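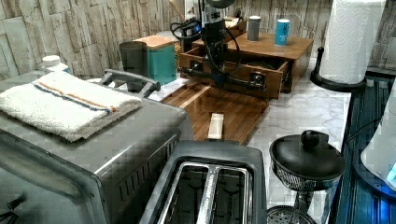 WHY DOES TOAST TURN BROWN?

A kids' page from the Levow Kitchen Science Club
Written by Fuseini Lamptey
Apr 11, 2020

Bread goes in white. Comes out brown. Smells about a hundred times better. Why?

Quick answer: heat changes what the bread is made of. Long answer is the rest of this page, so get a snack.

First -- what's in bread?

Flour, water, yeast, a little salt. Sometimes sugar or milk. Flour has two things in it we care about today. One is starch, which is lots and lots of tiny sugars hooked together in long chains. The other is protein. Protein is made of smaller bits called amino acids (say it: uh-MEE-no).

Plain bread also has a lot of water hiding in it. You can't see it. But squish a fresh slice and it feels soft and bendy, and a good part of that is the water.

The water has to go first

Bread won't go brown while its surface is wet. Water boils at 212 degrees Fahrenheit, and as long as there's plenty of water in the surface of the bread, the surface can't get much hotter than that. All the heat is busy turning water into steam. Ever seen a wisp of steam come off toast? That's it leaving.

Once the outside dries, it heats up fast. Past 280 degrees or so the good stuff starts.

The good stuff has a name

It's called the Maillard reaction. Say it "my-YARD." Named after a French scientist, Louis Camille Maillard, who wrote about it in 1912. He wasn't even studying toast! He was trying to find out how living things build proteins.

What happens: sugars and amino acids get hot, bump into each other, and join up. Then they break apart and join up again in new ways. Over and over, really fast. You end up with hundreds of new things that weren't in the bread before. Some are brown. Some smell nutty, some smell like popcorn, a few smell a bit like caramel.

Same reaction gives you:

brown crust on a loaf
the outside of a grilled burger
roasted peanuts
pretzels
coffee beans (ask a grown-up to let you sniff)

So toast and burgers are sort of cousins.

Isn't that just caramel?

Close. Caramel is sugar browning by itself, no protein needed, and it mostly wants more heat. In toast you probably get a little of both. Sweet breads go brown faster becuase there's more sugar around. Try raisin bread and regular bread on the same setting and watch the raisin one race ahead.

How does the heat get in?

Look inside a toaster when it's OFF and unplugged. (Look only. No fingers, no forks.) You should find thin wires or flat ribbons near the sides. Lots of them are made of a metal mix called nichrome, nickel plus chromium. Electricity has a hard time pushing through it, and all that pushing makes heat. The wires glow orange.

The glow sends heat straight across the gap to the bread. No touching. This is called radiation, but not the scary movie kind -- it's the same way a campfire warms your face when you're sitting back from it.

Heat travels two other ways too. Conduction is when hot stuff touches cooler stuff, like bread in a frying pan. Convection is when hot air or hot water moves around and carries the heat along. An oven uses a lot of that one.

So what about burnt toast?

Keep heating and the brown keeps getting darker. Then the starch and everything else starts to fall apart, and what's left over is mostly carbon. Carbon is black. Pencil lead has carbon in it, so does charcoal. Tastes bitter. Scraping helps some.

You can't un-burn toast, by the way. You can freeze water and melt it again all day long and it's still water. Toasting makes new stuff and you can't put it back. Scientists call that a chemical change. Melting butter on top is a physical change, because it's still butter.

Why is toast crunchy?

Dry outside! The water left, so the outside is stiff and snaps. The inside kept some of its water, so it stays soft. Leave toast sitting on a plate and steam from the middle gets stuck underneath. Goes soggy. Stand it up on its edge and the steam can get away.

TRY IT: THE TOAST LADDER

You need a grown-up for this one. A real one, in the kitchen, not down the hall.

Stuff:
one loaf of plain sliced bread
a toaster with a dial
paper and a pencil
a plate

1. Keep one slice plain. Put it at the bottom of your ladder.
2. Ask your grown-up to toast a slice on the lowest setting.
3. Next slice, one setting up. Let the toaster cool down in between or your test isnt fair.
4. Keep going till you get to dark. Stop before smoke.
5. Lay them all in a row, light to dark.
6. Sniff each one. Write down a word for each smell. Any word you like.
7. Taste a corner of each. Which one's sweetest? Which one's bitter?

When we did this at the club we had 14 kids and 16 slices, and the arguing went on until lunch. Medium won. Two people voted for plain bread, which is allowed.

Want more? Brush a bit of milk on one slice and leave another one dry. Milk has sugar AND protein. Guess first, then toast the milky one in an oven on a tray, not in a pop-up toaster, as drips and toasters don't mix. Put the dry one on the same tray so it's a fair race.

SAFETY, FAST

Stuck toast? Unplug, wait till it's cool, then get the grown-up.
Never poke metal in a toaster. Ever.
Crumbs can catch fire. Empty the crumb tray when it's cool and unplugged.
Wet hands stay away from plugs.

WORDS FROM THIS PAGE

Amino acids: small bits that build protein.
Carbon: the black stuff left when food burns.
Chemical change: when you end up with something new.
Nichrome: metal mix used for heating wires.
Radiation: heat or light crossing a gap with no touching.
Starch: long chains of tiny sugars.

Next time: why popcorn pops, and why a few kernels never do. Bring a bowl with a lid.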